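Search this site... Go

Home Activities Outdoor Room Parents Contact

How to make a mud kitchen for a small yard

by Ohemaa Abugri, 4/8/20

At Ayaaba we have only a narrow yard, but the children cook in the mud every day. You can build the same kitchen in one afternoon.
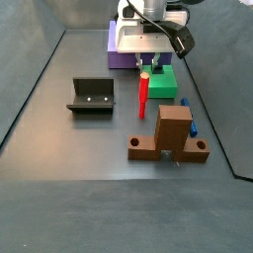 Reading time: 2 minutes

First choose the place. It should be near the water tap and far from the door, so that less mud comes inside. Put down 20 bricks as a floor and press them well into the soil.

Next, take two old crates of the same height and lay a wide board across them. Fix the board with screws from below. Rub all the edges with sandpaper until your hand feels no splinter. For the sink, cut a hole in the board a little smaller than your bowl, so the rim of the bowl can rest on it.

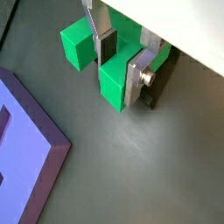

Now the tools. Old spoons, a sieve and small pots are enough, and metal ones last longer than toys. Hang them on hooks at the height of the youngest child.

For the mud, mix garden soil with a little sand, and do not use soil from a place where cats go. Let the children pour the water themselves. In the beginning they pour too much, but after some days they learn how thick they like it.

In October we turn the bowls over and cover the board. The bricks can stay.

131 shares 2 comments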